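Week 4 – Containers, Surfaces, and the Stuff That Gets Away

Notes for the Thursday group. If you missed class, these will get you most of the way. They will not get you the part where the projector died, but you can imagine that.

## Where we are

Last week was shelves. You all wrote about shelves with more feeling than I expected, and two of you used the word "betrayal." Fine. This week we come down to table height and look at what happens on a flat surface when small things have to be put away, found again, and put away again by somebody who is tired.

Reading for this week was the Esposito chapter in your packet ("The Open Tray"). Fitzgerald Esposito spent a long time organizing craft rooms and school supply closets before he wrote anything down, and it shows in the good way and in the other way. He repeats himself. He also uses "vessel" when he means "box." Read past it. The middle section, on rims, is the best thing in the packet.

## Terms

**Container.** Anything with a floor and sides that you put things into on purpose. A chair with sweaters on it is a chair. I will not be taking further questions on the chair.

**Open container.** No lid. Trays, bins, bowls, drawers when pulled out. Everything in tonight's notes is open unless I say so.

**Landing zone.** The surface right next to a container, where objects end up when the hand is in a hurry. Esposito calls this the "apron." Either word is OK on the final.

**Drift.** The movement of objects away from where they were set down, with no one's help except gravity, elbows, and the slope of the building. Drift is a big deal for round things and close to nothing for a stapler.

**Stray.** An object that belongs in the container and is currently in the landing zone. Note the word "currently." Some strays have been currently there for a school year.

## Why trays work (when they do)

A tray asks very little of people. You don't open it or unlatch it or remember which way the lid goes. You hold a thing above it and let go. That's the whole procedure, and it is still more procedure than most households can manage by Friday.

The cost is that a tray also asks very little of its contents. They can be seen, so they can be taken, and then they come back in whatever direction the person was walking. Esposito's rule is that a tray should be emptied completely before it is reorganized. I agree with him and have done it maybe once. What I do instead is push everything to one side and feel productive.

Size is where most of you went wrong on the worksheet. A big tray looks generous. It also eats the table. If the tray takes up so much room that people have to lean over it to reach the work surface, they will start dropping things in front of it, and you've built a very nice wall. On the worksheet, the Zoline kitchen plan has this exact problem, and only four of you caught it.

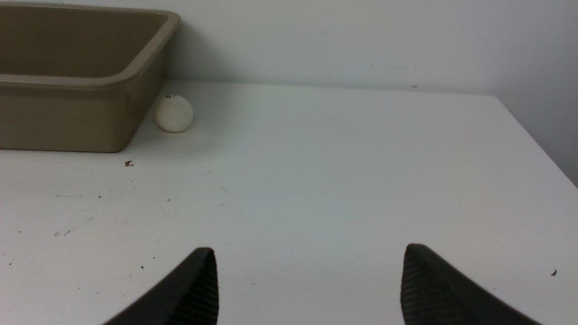

Edges are tonight's main subject, and there are more of them in any setup than you'd think. The container has a rim. The table has a back edge and side edges and a front edge, and each one does a different job. A back edge that meets a wall is free help: push the tray up to it and you've removed a whole direction in which things can escape. A side edge with nothing past it is the opposite, and it will take your pens one at a time. A tan tray set back against the wall, with a small off-white ball sitting by its front corner on the white table, gives you nearly the whole lecture at once. The wall handles the back. The rolled rim handles whatever is inside. The ball is in the landing zone, where neither one is doing it any good, and off to the right the table simply ends. White on white is also a poor way to be found, so add that to your list of charges.

Corners deserve their own line in your notes. Rounded corners are kinder to knuckles and easier to wipe, and I will defend them at parties. On the outside, though, a rounded corner leaves a little pocket of table that belongs to no one, and small things like it there. Squared-off trays can be butted up against each other with no pocket at all, but then you get crumbs in the inside corners forever. Pick your misery.

## The three questions

Ask these of any surface before you buy anything for it. I mean it about the buying. The Majimbun catalog is very handsome and has ruined better students than you.

1. What rolls?
2. Which edges are open?
3. Where does the hand come from?

The third one is the one people skip. Right-handed people coming in from a door on the left will drop things in a completely different spot from left-handed people coming in from the hall, and a tray placed for one of them is just furniture to the other. Stand in the doorway with something in your hand. Walk in like you live there. See where your arm goes. You'll look silly and you'll learn more than you will from the packet.

## Color, briefly

We lost time to the projector, so this will come back next week in a longer form. For now:

- A container should be easy to tell from the surface it sits on. Tan on white is plenty. It does not have to be orange.
- The contents should be easy to tell from the floor of the container. A pale thing on a brown floor shows up nicely, provided it ever gets there.
- Glossy surfaces bounce light around and can hide small pale objects in the bright patches. Matte is duller and nicer to live with.
- Labels are not a color decision. Somebody turned in a whole page on labels. It was a good page. It was for Week 6.

## Common objections, with my replies

*"Just put a lid on it."* Then you have a lid, and the lid needs somewhere to go. I have seen the lid go on top of the very things it was supposed to cover, still outside the box. The Cestent people sell a hinged version, and it does solve the problem of where the lid goes. It also needs clearance behind it, so goodbye to your spot against the wall.

*"Use a mat."* Yes, a mat in the landing zone will slow down drift. It will also make the landing zone look official, and within a week people will be storing things on it. A mat is a second tray with worse sides. Sometimes that's exactly what you want! Say so in your plan and I'll give you the points.

*"People should just be more careful."* They should. Please write your plan for the people you've got.

## A worked problem

The Cikov after-school room, from page 5 of the packet. One long table, one door, a tub of loose game pieces, and a supervisor who puts the tub in the middle "so everybody can reach." Everybody can reach. The pieces end up on the floor on all sides, in equal amounts, which is at least fair.

Most of you moved the tub to one end. Better, but look at which end. The end by the door is where coats and bags come down, and a bag is basically a broom. The far end, against the wall, gives you one closed side and a quieter landing zone. The kids have to walk a bit. They're kids, they were going to walk around anyway.

Full credit if you also noticed that the table on the plan stands away from the wall, so "against the wall" means moving the table first. Half credit if you noticed and hoped I hadn't.

## For next time

Choose one surface where you live. Draw it from overhead, badly is fine, and mark the container, the open edges, and the landing zone. Then leave it alone for 3 days and mark every stray you find, with an arrow showing where you think it came from. Don't tidy it for the drawing. I can always tell, because the arrows all point at a suspiciously clean corner.

Bring the drawing on paper. The projector and I are not on speaking terms.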